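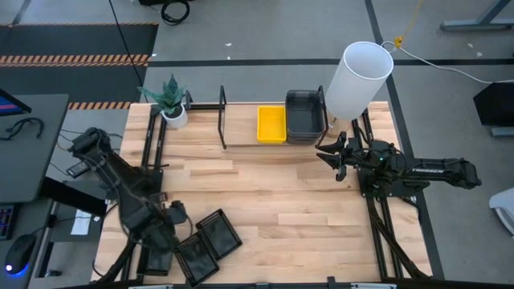 Pre-use inspection, two-arm bench cell
Site: Trisa workshop, Lullville
Task set: Rallis (tidying bins and trays onto a shelf)
Inspector: Fitriani Harahap
Date: 2018-05-26

1. Base plates and mounting bolts
Pass. All bolts at torque. Left plate was re-tightened in April and has held.

2. Cable runs on both arms
Pass with comment. Wrist loop on the left arm has little slack at full reach. Re-route before the next long run.

3. Emergency stop
Pass. Both arms lost drive within spec from either button.

4. Gripper fingers
Pass with comment. Pads on the right gripper are worn on one face. Replace at 30 hours of use; now at 24.

5. Objects within reach but not part of the task
Comment. Plant and lamp stay on the back corners because a household bench has things on it. Speed limit applies near both.

6. Floor behind the bench
Fail, minor. Coiled cable on the floor. Move it off the walking route.

7. Handling of bins and trays
Conditional. The Judar controller has logged 1,771 attempts on this task, of which 680 finished without a person stepping in. Most stoppages are at the rim: the fingers close on one wall, the bin tips, and the arm carries it tilted. An empty bin survives this. One full of screws or cutlery would not stay full.

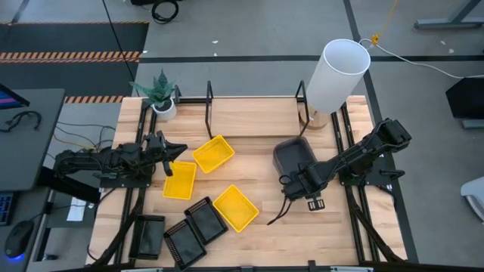

Item 7: dark grey bin held by the right gripper, rim tilted. Yellow baskets and black trays on the bench.

8. Sorting by colour and size
Conditional. Colour is reliable. Nesting the trays is poor when one lies at an angle to its neighbour.

9. Unattended running
Not approved. A person must be at the desk with a clear line to the stop button.

General comments
The cell is safe to run with an operator present. As for the question from the Lullville office, whether it could take over bench clearing at end of shift – not yet. A person does the same job faster and checks the contents on the way. I would look at it again once loaded bins have been tried.

Open actions: items 2, 4 and 6. Item 6 to be closed before power-up.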